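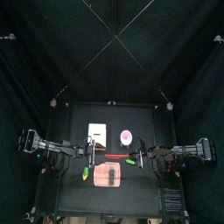 Issue 7, page 4

Home | Guides | Faults | Parts | Contact
Search this site
Enter keyword

Clearing a stalled gripper on a two-arm table

By Soledad Quiroga
December

A gripper that stops halfway through closing is the fault we get asked about most on two-arm tables. The Wudovix controller logs it as a grip timeout and holds both arms where they are. With the arms reaching in over a table full of play food, bowls and boxes, the temptation is to put a hand in and pull the object free. Don't. A held arm is still powered, and the fingers can finish closing when the timeout resets.

We had this on a Wednesday run. The right gripper stalled on a pick, the operator pressed resume, and the arm carried on to the next position with its fingers half open. It hit the other gripper and bent a finger. The repair took 2 days.

Before you touch anything

1. Press the stop button. Pausing from the screen leaves the motors on.
2. Write down the fault code and the time. The log only keeps the last 87 entries and a stalled gripper can fill it quickly.
3. Support the forearm from underneath with one hand, well back from the fingers, and have a second person switch off that arm's supply. The arm will drop when power goes.
4. Lower it slowly until it rests on the foam block. Do the same with the other arm.

Finding the cause

Take the objects off the table and keep the one that was being picked. Long, flat shapes tend to twist as the fingers meet, so one finger takes all the load and the motor gives up. Check it for a greasy surface too.

Now move the fingers by hand. They should slide evenly with a light push. If they catch, undo the four screws on the cover and look for grit on the rail. Wipe it with a dry cloth. We use Akex dry lubricant, a very small amount, and nothing that leaves a film.

If the fingers move freely, check the cable at the wrist. Bend it gently while watching the connector. A loose plug gives the same code as a jam, and we have changed good motors because of it.

Starting again

Refit the cover and clear the table completely. Switch on one arm at a time and home each one before starting the other. Run the empty open and close test up to 7 times at low speed. Put one object back, then the rest.

If the timeout returns, leave the arm off and send the log to Trekov support with the serial number of the gripper. Spare fingers come from Domínguez and are sold in pairs. Fit both, even if only one is bent.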